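From: Akash Maurya
To: kunwood-grippers list
Date: Jan 30, 2023
Subject: Re: [kunwood-grippers] What to put on the equipment list for October

Špela Janevski wrote:
> We have to hand in our equipment list soon and I'm stuck on the
> hand-held grippers. Worell have quoted me for 2 and I could just about
> stretch to a third if I drop the spare camera mounts. Is a third worth
> it? And how many sets of finger pads do people get through? The quote
> has pads as a separate line and I have no idea what number to write.
> The job is sorting small mixed stuff, mostly toy bricks.

Hi Špela,

Oh, you'll enjoy this. Mixed bricks are a lovely job to plan for, and you can get a long way on a small budget as long as the money goes on the right lines.

First the grippers. I'd get the third one, but I'd keep the mounts too and look for the saving somewhere else. We started with a pair, one for each hand, and it was fine until a pivot screw worked its way out and we were down to one hand for nine days while the part came from Kotus. A third unit sitting in a drawer would have paid for itself that week and a bit. If Worell won't move on price, ask whether they'll sell you one as a bare unit with no case and no charger. They did that for us (you have to ask, it isn't on the form).

Pads next. We ordered 34 and I thought that was silly at the time. We have nearly finished them! Brick corners are hard on the soft face, and once the texture goes smooth the small pieces start to slip. Change both pads on a hand together, or you get a grip that pulls to one side. I'd write down the same number as we did and be glad of any left over.
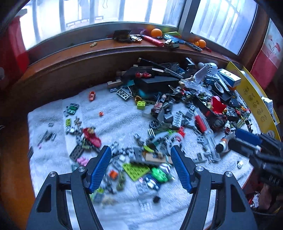

The other thing I'd put on the list is the bricks themselves, and please don't buy a boxed set. Get second-hand mixed lots. You want plates, wheels, figures, little cars, odd curved bits, all in together, and a new set is far too tidy for that. Sachdeva on the high street sells them by the bag and will let you rummage. Ours cost less than one pair of pads.

Put in a line for towels as well. Small parts skate about on a bare table, and a towel keeps them where you drop them. Plain white ones, two per table, so one can be in the wash. I put ours under "work surfaces" and it went through without a question.

Where I'd save: the bench. We had a fancy height-adjustable one in our first draft and took it out, and I haven't missed it — any steady surface at a comfortable height will do. That alone might get you your third gripper.

Can you send me the Worell quote off list? I'd like to see whether they've changed the delivery charge, as I have to do ours again before October.

Akash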